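Watching telly without the faff: a few tips, tested with some doubt

Every streaming box claims it will "find something you love". Mine keeps offering a hospital drama I gave up in the second series. So I don't trust the suggestions row, and I keep a paper list by the sofa instead. Two columns, watching and waiting.

Skip the "picture boost" setting. I tried it on a Gistton set for a whole season of a period drama and all the ballrooms looked like a shopping centre. Turn it off, along with motion smoothing.

Recap videos are mostly padding. A 30 minute recap of a 50 minute episode saves you very little, and the Plidico ones get the names wrong.

Screen wipes? The Sukdale pack costs more than a dry microfibre cloth, and I can't see any difference on the glass.

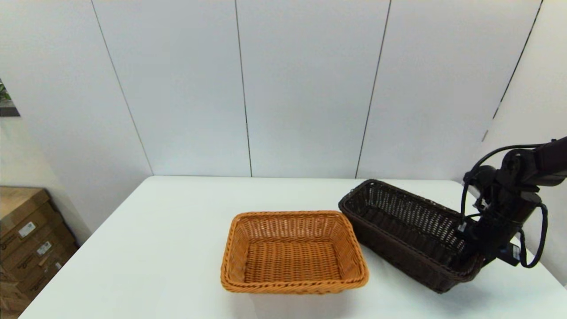 Finale parties are where people overspend. You don't need themed plates. Put crisps out before the titles, switch phones to silent, and stay off the forums until everyone has caught up. If a friend is still two episodes behind in September, start without them.

Updated August 23, 2024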